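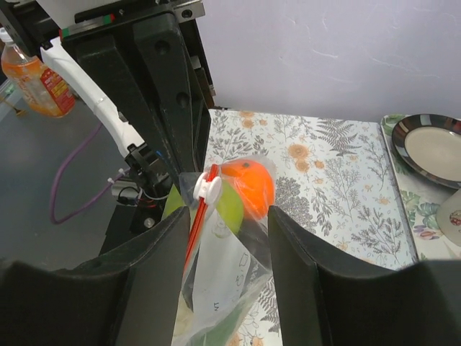
Kumiko Koyama wrote in to ask why her heat embossing comes out looking like a tarmac repair, and could I please do the next one slowly. So, slowly.

## Embossing a card front without the crust

1. Rub the card all over with an anti-static bag. Skip it and the powder sticks to every fingerprint you've left since breakfast.
2. Ink the stamp with a slow-drying embossing ink. Press straight down, count to three, lift. No rocking.
3. Tip on far more powder than seems decent, then pour the spare back into the pot. Flick the back of the card twice.
4. Chase off strays with a small dry paintbrush. Kumiko, I suspect this is your missing step.
5. Run the heat tool for a good 13 seconds *before* it goes near the card. Then hold it about 5 cm away and keep it moving.
6. Stop the moment the powder turns glossy. Carry on and it sinks into the card and goes flat – there's your tarmac.

Use fine powder for small lettering. Coarse is lovely on big leaves and turns "Happy Birthday" into a row of beans.

Card weight matters too. I use the heavy Bondstead white, sold in packs of 50, which curls a bit but can be flattened under a dictionary overnight. Thin card curls like a crisp and stays that way.

Archie Ritchie heats his from underneath and gets a smoother finish. I've tried it twice and scorched one robin.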